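Prudden Community Room – July walk-through

Checked by Hanyu Meng. Comments added by Zeyu Qian.

**Exits and lighting**

- [x] Front door opens fully, panic bar works
- [x] Exit signs lit
- [ ] Rear exit clear – folding chairs stacked within 30 inches of the door. Moved the same morning, but they were there last time too. Needs tape on the floor.
- [x] Emergency lights, 3 units, test button held for 30 seconds each

**Fire equipment**

- [x] Extinguisher by the sink, gauge in green
- [ ] Extinguisher in hall, tag 339 – gauge fine, pin seal missing. Carkthorpe to replace.
- [x] Smoke alarms sounded on test

**Electrical**

- [x] Outlets near sink trip and reset
- [ ] Extension cord under the rug by the stage. Remove it. If the stage needs power, ask Cai for a quote on an outlet.
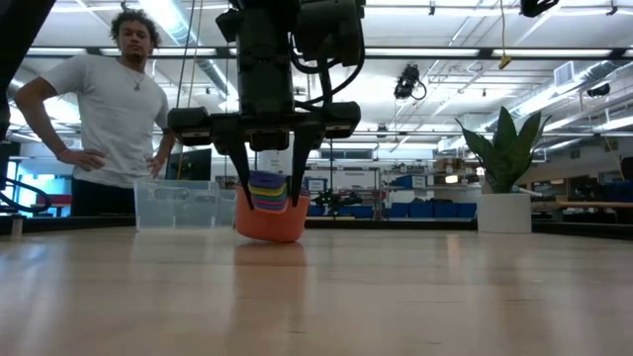
Furniture was checked for wobble, splinters and sharp corners. Two folding tables have loose leg locks and are tagged out until fixed. Light wood tops like the one under the orange bowl got a hand pass along the edges – no splinters. The polish is glossy enough to show reflections, so spills of clear water may be hard to spot. Wipe down after each group.

**Kitchen corner**

- [x] Fridge at 40 or below
- [ ] Hot water too hot at the tap. Turn heater down and recheck.
- [x] First aid kit stocked, except burn gel (on order)

Open items go to Hanyu. Rear exit first.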